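Can any machine fold laundry at home yet, or is it still all talk?

Home & Garden Help > Gadgets and robots
Posted by Flurina Wallner, 3 Dec 2018

I run a small guest house in Gevness with my sister and we do all our own washing. Between us we fold sheets, towels and pillowcases for what feels like half of every day, and I have started dreaming of a machine that would do it while I get on with breakfasts. I already have a robot vacuum (love it, it has a name, I won't tell you what) and a mower that potters about the lawn from April onwards, so I'm not scared of the things!

My brother-in-law works at Baumgartner, the joinery place out on the Rilden road, and they have an arm there that stacks cupboard doors all day without stopping. He says if it can do that it can surely do a towel. I said a door doesn't flop. We have been arguing ever since, very happily, and I'd like somebody who knows more than either of us to settle it.

The sort of job I mean is nothing fancy. One piece of cloth, one bed, pick it up and make it flat and then make it small.

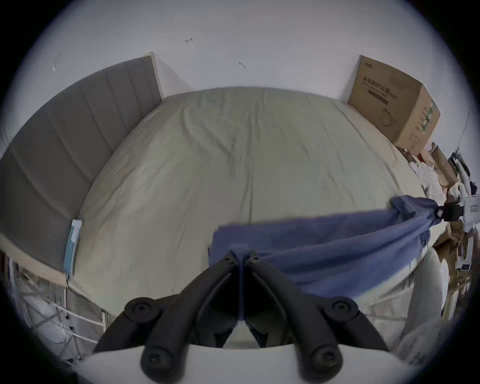

Blue cloth held over a bed, gripper at one end of it.

So, three things really. Is there something I can buy now that takes a heap out of the dryer and gives me back a stack? If not, is it years off or tens of years? And is there any part of the job a machine could take off me in the meantime? We have a decent table, plenty of plugs and a budget that would stretch for something that truly worked. I don't mind if it's slow. It could run all night for all I care, as long as the guests can't hear it.

Oğuzhan Öztürkmen
Replied the same day, marked helpful

What a great thing to argue about. You win, by the way: a door doesn't flop, and that is most of the answer.

I repair packing machines for a living and follow the robot side of things in my evenings, so take this as a keen amateur's view with a bit of oil on it. The arm at Baumgartner almost certainly goes to the same spot every time, because the door is always in the same spot. It may not be looking at anything at all. If somebody nudged the pallet a hand's width, it would probably close on thin air or put a dent in something. Cloth is never in the same spot and never the same shape twice. You pull one corner and the other three do as they please.

Think about what you do with a pillowcase. You grab any old bit, let it hang, run your fingers down to a corner, find the next corner, give it a shake. You don't even look. For a machine each of those is a separate problem, and the grabbing is the easy one.

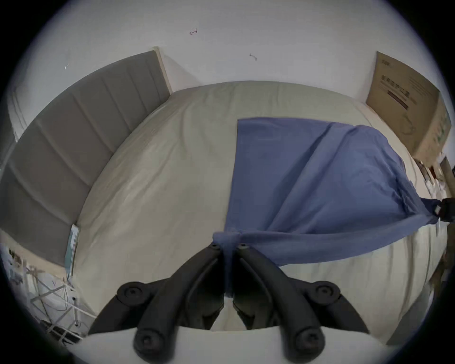
The hard one is knowing what you've grabbed. A pinch in the middle of a hem feels much the same as a pinch at the corner if you've only got two fingers and no skin. If you've got hold of the wrong bit, everything after that goes wrong too, and it goes wrong slowly, which is the painful part to watch. I saw a demonstration at a trade fair where the arms took so long over one towel that I went for a coffee and a bun and came back before the second fold. I still clapped. I thought it was wonderful! It had started from a proper crumpled lump and it got there in the end.

Now, your three things. No, I don't know of anything I'd tell a guest house to buy today. There are folding machines for big laundries, and they are quick, but as a rule a person stands at the front and feeds each piece in by the corners or edge. They also want a lot of floor. How long until a home one? I'd guess we'll see something that manages towels and flat pieces well before anything that can face a fitted sheet. I wouldn't put a year on it.

As for what could help in the meantime, if you use a laundry service at all, ask whether they iron flat linen through rollers. Sheets come back so smooth that the folding is half done. And a secondhand roller iron at home is a fine thing if you've got the table for it. I picked one up for 200 and it has never let me down.

One more for your brother-in-law. Ask him to drop a tea towel where the doors go and see what the arm makes of it. (Ask his foreman first.)

Veronika Lüthi

no. get a folding board, they're cheap, my daughter could use one at six. works for shirts as well

Rahel Grabner
Replied later

I agree with nearly all of Oğuzhan's reply but I'm a touch more hopeful, so I'll add my bit.

People talk about folding as if it were the whole job. In my house the folding is the quick part once things are flat, and getting them flat is what eats the time. If a machine could only do that first step, take a lump and spread it out with the edges showing, I'd be delighted, and I'd do the two folds myself while the kettle boiled.
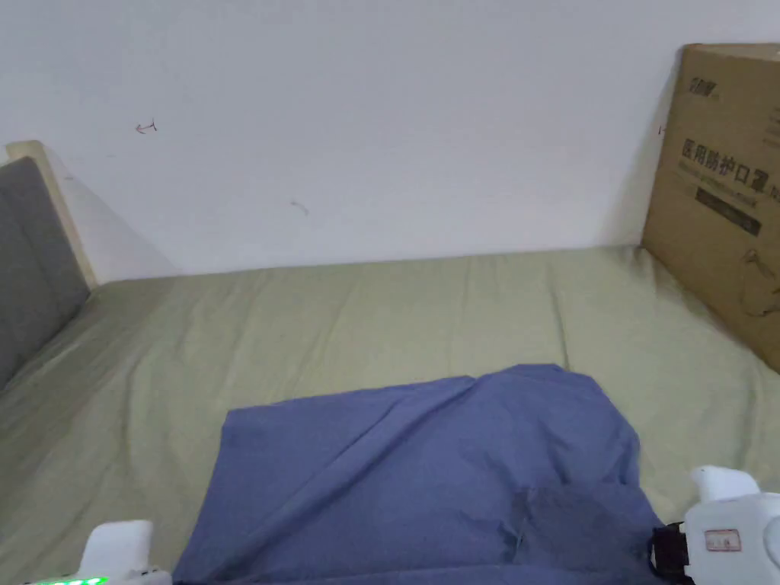 Judging what's in the lump is where I think cameras have a lot of growing up to do. You and I know a towel from a shirt by the weight and the nap of it, often before we've properly looked. Going by sight is another matter. That blue thing crumpled on the green-khaki sheet could be either as far as I'm concerned, and I've been doing laundry for 30 years. There's a darker patch low down on the right of it too, which might be damp or might be nothing. I'd put my hand on it and know at once. A camera has to guess, and if it guesses damp it ought to send the thing back to the dryer, and then you've got a machine arguing with itself over a shadow.

Even so, look how far the seeing side has come with other chores. My sister-in-law has a vacuum that goes round the cat. The old one went at the cat. I don't see why cloth should be out of reach for ever, it just needs a great deal more practice than carpets do.

The other thing I'd say to Flurina is to think about the room as much as the robot. Most of the floor cleaners I've known do best in a home that has been tidied for them, chair legs up, socks off the rug, and I expect a folding machine will be fussier still.

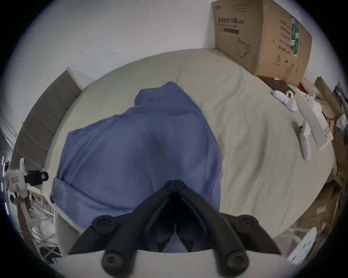

A clear surface is half the battle with linen, whoever is doing it. I fold on the bed, same as half the country, and the bed is where everything else gets put down as well. With a blanket heaped up and a pair of white slippers and a roll of masking tape on the same mattress, a person just folds on the side that's free and never gives it a thought. A machine needs to know that the slippers aren't laundry, that the tape isn't laundry either, and that neither should be wrapped up in the blanket by mistake. In a guest house you could keep one table for nothing but linen, so you'd be ahead of the rest of us from the first day.

If you do try a roller iron, mind your buttons. Mine is an old Jernwood and it's merciless with them.

Flurina Wallner
Thank you all so much! I've read the bit about the door out loud at supper and been unbearable ever since. Going to look for a roller iron, and Veronika, I've ordered a folding board for the shirts. Will report back on both. The tea towel test has been put to the foreman, who said no.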